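Hand-held gripper pre-session check, Lostow bench study
Checked by: Teófilo Guzmán
Date: 14 July 2022

1. Finger pads seated, no lifting at the edges. PASS. Left pad had been glued on by an optimist. Reglued.

2. Fingers close evenly. PASS on the second go.

3. Marker cube tight on its mount. PASS. Please stop testing this by picking the gripper up by the cube.

4. Cube faces clean. PASS. One thumbprint, owner unknown, thumb large.

5. Head rig strap and cable clear of the arms. PASS WITH COMMENT. The cable is fine until the wearer leans forward, and the wearer always leans forward.

6. Tracking holds while both grippers are moving. FAIL. We lost pose in 2 of 5 trial runs, both when one gripper passed in front of the other. The Zeson write-up calls this "occasional" — I would like to see their occasions.

7. Clocks on both grippers agree. PASS, 4 ms apart.
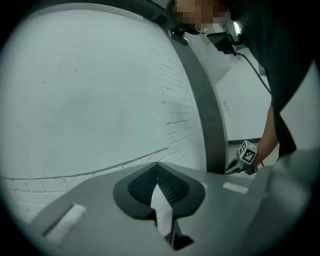
Item 5: head rig worn, cable down the front, marker cube on the second gripper.

8. Disk space for 1,000 demonstrations. PASS, once Obi's old runs had been moved off.

Action: repeat item 6 with the grippers further apart before the August sessions. Items 1 and 3 to be rechecked at every battery change.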